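Sewing and Finishing Worker, part time, Brukdale
Posted 4/5/20

Fivo is a small workroom in Brukdale. We make sleeves, covers and soft linings to order, mostly single pieces and short runs. Our customers bring us objects which are difficult to cover, for example long pieces which bend in the middle, or parts where cables must come out at the side. We are now looking for one person to join us for sewing and finishing, 4 mornings in the week.

The work is half at the sewing table and half standing in the fitting room. The fitting room has a smooth, pale gray floor, and it should be kept clear of pins and thread ends. You will take measures of pieces like the bent metal rod which hangs from the white panel, and you will write these measures on the pattern sheet. For such a piece, one straight tube of fabric is not sufficient. The pattern must follow the bend.

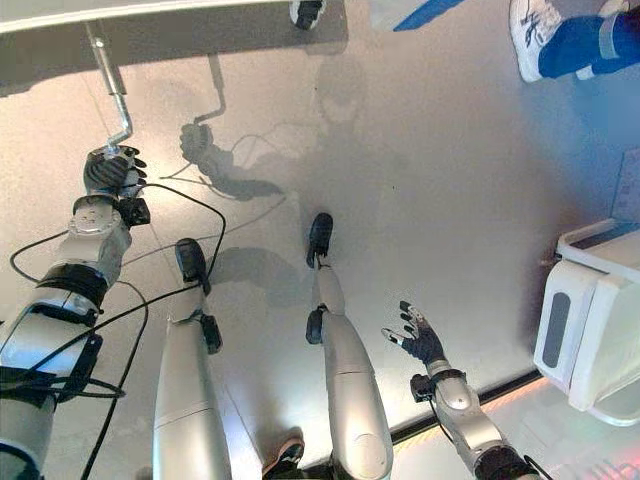 What you will do

Cut knitted and woven fabrics from paper patterns.
Sew tubes, cuffs and closed ends by machine, and finish by hand where the machine foot can not enter.
Try the piece on, mark where it pulls or turns, and correct it.
Write each change on the pattern sheet, so the next person can repeat the work.
Fold and pack the ready pieces for delivery to our shop in Falutgate.

What we ask

You have sewn stretch fabrics before, at work or at home. A diploma is not necessary. We would like to see 2 things you have made, and at least one of them should have a sleeve. Please bring them as they are, also if they are used or repaired.

You should be able to stand for one hour and to kneel sometimes on the floor. Basic English is enough. In the workroom we also speak Spanish and Portuguese.

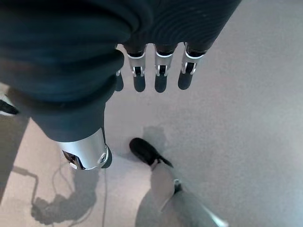
Color matching is a part of the job that many applicants ask us about. We keep over 900 spools of thread, and they are sorted by color and by thickness. A dark teal fabric with a soft, slightly ribbed surface, such as this sleeve, can look nearly black in the shade and a quiet blue-green in the light. Please choose the thread beside the window and compare it with both sides of the cloth. You will also learn with us how much fabric to leave for thick, round folds like these, and when a customer would prefer a closer fit.

Hours and pay

The mornings are from 8:30 to 12:30. The exact days we agree together. The pay depends on your experience and we will discuss it at the first meeting. There is a paid trial of 2 mornings. During the trial you will work beside Trinidad Vergara, who is responsible for the patterns.

How to apply

Write a short letter, by hand or by computer, and tell us what you like to sew and what you do not like to sew. Put the reference number 161 on it. You can leave it at the workroom door in Brukdale or at the counter in Falutgate, to the attention of Ademir Nogueira. Please include a telephone number and the hours when we can call you.

We answer every letter.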